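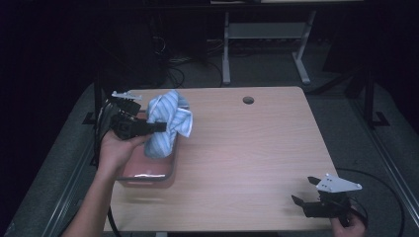 Why build the handles at all, Abreu wanted to know in a comment on last month's notes, when you could just drive the arm around with a game controller and log that? Fair question, and three of you have asked me some version of it since, so let me start there and then get on with the build.

I did try the controller, for most of a winter, on the little arm in my garage. Picking up a block is fine. Picking up a dish towel is misery. You end up thinking about sticks and buttons, and your hands forget everything they know about cloth. With a gripper in each fist you reach over, pinch, lift, and the motion comes out looking like something a person would do. The tool has the same jaws the arm will have, so whatever the jaws manage in your hand, the arm has a fighting chance at later on.

Session 4: Handheld grippers, from box of parts to first cloth

What you should have at your bench before we start: both printed bodies, two pairs of fingers, the triangular top plates, the cables, and the bag of screws from Clasley. Check the bag! Mine was short two of the long ones last time and I only found out with the body half closed.

Fingers first. They go in angled side facing in, and they should meet along their whole length when you squeeze. If you can see daylight at the tips, back off the pivot screw a quarter turn and try again. Mine took four tries on the left and went straight in on the right, and I have no theory about that.

Then the plates. The little holes are for whatever you want to bolt on top, and they're drilled for the Brurkeck bracket (part 337, the one with the slots, please don't buy the one without). Snug, then a hair more. I cracked a plate in June by being enthusiastic.

Cables. Leave yourself more slack than feels sensible and let it drop off the side of the table to the floor. A cable running across the tabletop will catch a sleeve or drag through the cloth, and then you've got a recording of you being annoyed. Loop it outward, away from your body, one on each side. Plug in left before right or the logger swaps them, which I keep meaning to fix.

Setting zero. Close both grippers all the way, hold them, and start the Fisent script. On my pair the left reads 111 closed and 532 open. Yours will be different, so write your own numbers on a bit of tape and stick it on the handle. If closed and open come out nearly the same, the sensor magnet is in backwards (ask me how I know).

First cloth

Use a shallow tray and something with stripes. Stripes are great for beginners, you can see right away how the fabric is folding and where it's twisted. Put the tray off to one side so you have bare table left to work on.

Start with one hand only. Pinch up high on the cloth, lift, and keep the other gripper open and out of the way until you have a reason to bring it in. Everybody wants to go in with both at once and it turns into a wrestling match. Go slower than you'd like, too. I lift at maybe half my normal speed and it still looks quick when I play it back.

For next time

Ten minutes of lifting and lowering, each hand. Then try passing the cloth from left to right over the table without setting it down. Save the bad ones as well, we'll be going through those together. And bring your pivot screws, I want to try the nylon washers.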